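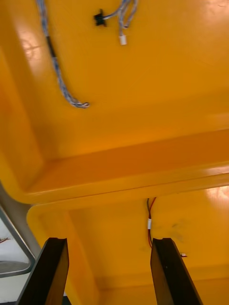 Reaching Into the Wiring

A rental gripper arm takes on the worst job in the repair shop

Product review, February 2022

Most repair shops that take in molded plastic housings have the same complaint. The shell is big, the opening is small, and all the wiring runs along the inside, where a hand blocks the view of whatever it is trying to reach. Distard thinks a small arm with a camera at the wrist can take over part of that work, and it now rents one by the month under the name Tarkine.

We had a Tarkine on loan at the Dellance repair shop, where it spent its time on a bench next to the yellow shells. These have two recesses inside, one over the other, with a wide rounded ledge between them. A light blue and white braided cable hangs in the upper one. A red and black pair hangs below the ledge, with a small white band partway down.

The kit comes in two cases. One holds the arm and its clamp base, the other the controller, a tablet and the spare fingers. The fingers are dark, flat and notched at the tip, and they open wide enough to pass on either side of a thin pair of wires. The arm bolts to any bench with a solid edge. Setup took us 46 minutes the first time, most of it spent on the base.

You drive it in one of two ways. In guided mode you move the arm by hand and it remembers the path. In tablet mode you steer from the wrist camera, and this is where the Tarkine earns its rent. Looking up into a shell from underneath is hard on the neck. On the tablet you get the same view sitting down, and you can hand the screen to someone else and ask what they think.

Glossy plastic is the weak point. The shells throw back white patches of light, and a glare spot over a thin wire can hide it. Distard suggests turning the bench lamp toward the wall, and that did help. So did tipping the shell a little. A clip-on filter would be better, but there isn't one in the case.

Grip force has a low setting that we used for everything. On higher settings we would not trust it near a small plug. The arm also moves slowly close to a surface - slower than an experienced worker would like - and you can't change that without a call to the support line.

We compared it with the bench unit from Rebelo, which has a longer reach and a better stand. The Rebelo camera sits on a separate post, though, and inside a recess it mostly shows you the back of the gripper. For open work we would pick the Rebelo. For work under a ledge, the Tarkine.

The rent is $217 a month with a two-month minimum, and that covers the tablet and one set of spare fingers. Shipping is extra both ways. Distard plans to add a purchase option in August but has not set a price.

Shops that see one or two shells a week can keep using a mirror and a flashlight. With a steady stack of them waiting, the two months are worth trying.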